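Notes for the ward nurses' session, Zirkden clinic, August

Slide 1. Start with why we are talking about leg ulcer follow-up. Our clinic saw 400 patients for wound care last year. 53 of them came back with the same ulcer. Pause here.

Slide 2. Compression. Say that most of the returns had stopped wearing their stockings. Ask the room how they teach putting them on. Give it 2 minutes.

Slide 3. The Mangundap chart. One page, filled in at every visit -- size, depth, pain, skin color. Hand out copies now. The Juvness ward already uses it.

Slide 4. Home visits. Mention that the drive can be around 100 miles, so the phone check matters.
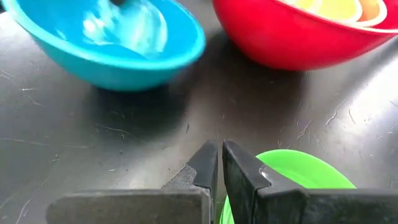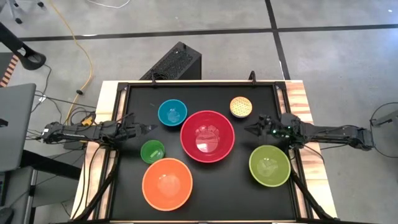
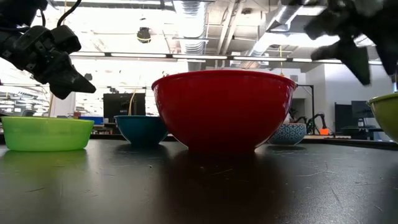
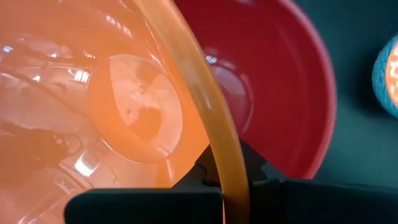 Slide 5. Sorting patients by risk is the last topic. Three groups: healed, healing, stalled. Go slowly, as the groups get mixed up. Think of the bowls on the dark tabletop, with the red one in the middle: stalled patients are red and go at the center of the weekly review, healing patients are teal, healed patients are green. Then show the call schedule for each group and take questions.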